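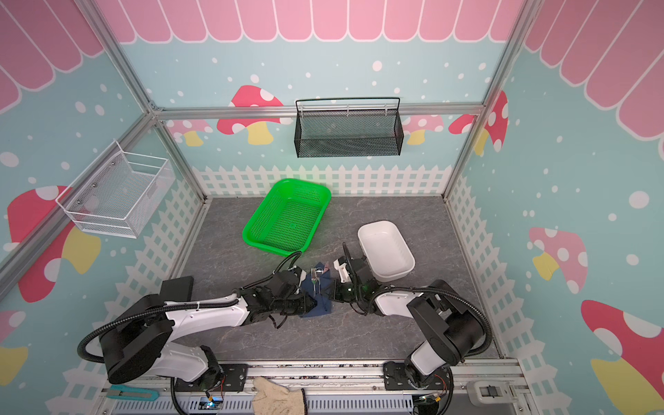

Peel and stick wallpaper in a rental, does it come off?

plunia_fan
April 19, 2018
Thinking of doing my daughter's room before she turns five. The Vetia listing says "removes in seconds, no residue." I have heard that before about shelf liner. Has anyone taken theirs down after a full year?

gradyh
Depends on the paint underneath. Flat builder's paint comes off with the paper. I lost a strip as long as my arm and the landlord kept $100 of the deposit.

Konden_Mills
Never had a problem. Two apartments, pulled slowly, warmed it with a hair dryer first. People yank it and then blame the paper.

gradyh
I did use a hair dryer. Same brand you're always recommending, too.

Konden_Mills
Then the wall wasn't primed. Not the paper's fault.

gradyh
The package doesn't say "primed walls only." It says any smooth surface. If it only works on a wall somebody prepped properly, they should print that on the front.

Nobuhle Pretorius
I'd want to know how long the reviewers had it up. I read through a pile of them last night and most were written the week it arrived. Five stars for something that's been on the wall since lunch. The bad ones come in January when leases end.

plunia_fan
That was my worry. Is the sample worth ordering?

Nobuhle Pretorius
Yes, but put it behind a door and leave it for a couple of months. A week tells you nothing.

tess825
Or skip it and paint. A quart is cheaper and you know how to fix it.

Konden_Mills
You can't paint a pattern in an afternoon.

tess825
Stencils exist. Also she'll hate the pattern in two years, mine did.

plunia_fan
Ordered a sample. It's going in the closet and I'll pull it this summer.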